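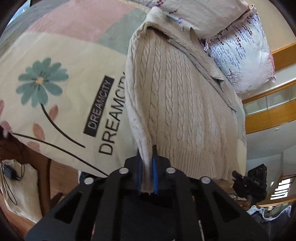

*Cable-knit sweater spread on a bed.*

## 4. Storing knits and bedding in the Stidham under-bed bag

The label on the Stidham says it holds "a full season." Whose season, Ulell doesn't say. Plan on a few heavy sweaters or one comforter per bag, and treat anything beyond that as luck.

**Before you start**

- Wash and dry everything. The leaflet calls this optional. It isn't, if you have moths.
- Empty the pockets of anything that has them.
- Find the zipper pull. Ulell ships it in the side pouch, loose, for reasons it keeps to itself.

### 4.1 Packing sweaters

1. Lay the sweater flat and smooth the body with your palms. Don't tug the hem; ribbing stretches.
2. Fold the sleeves across the back.
3. Fold the body in thirds from the bottom up. The leaflet shows a tight roll. Try that with a thick cable knit and you'll see why we don't.
4. Stack with the heaviest at the bottom, and stop two inches below the zipper.

> **Caution:** Don't hang heavy knits "to rest" before packing. The leaflet suggests a night on the Memon hanger, which Ulell also happens to sell. The shoulders will grow points.

### 4.2 Packing a comforter

1. Spread the comforter out on the bed and pull the corners square. 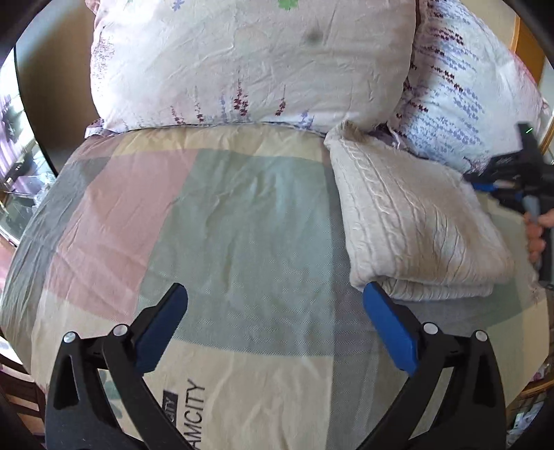

2. Fold it in half lengthwise, then in half again.
3. Press the air out with your forearms, working from the closed end toward the open one. Kneeling on it is faster but tends to bunch the filling.
4. Fold in thirds and slide it into the bag, folded edge first.
5. Close the zipper slowly. If it sticks, take the comforter out and refold. Forcing it splits the tape – and the warranty doesn't cover tape.

**Note:** The leaflet claims the bag survives 2,000 openings. We have no idea how that was tested. Ours started to fray at the corner after 77.

### 4.3 Scent sachets

The Cedasico sachet in the box is meant to keep moths away. It smells nice. Whether moths care is another matter, and a good smell won't save a sweater that went in dirty.

1. Put the sachet in the mesh pocket, away from the fabric. The oil can leave a mark.
2. Replace it when the smell fades. Ours was gone by August.

### 4.4 Where to keep the bag

- Under a bed or on a closet shelf is fine.
- Avoid attics and garages. The leaflet allows both, then warns against heat and damp one page later.
- Check the bag every couple of months – open it, feel the bottom layer, and air everything out if it seems clammy.

For vacuum bags, see section 5.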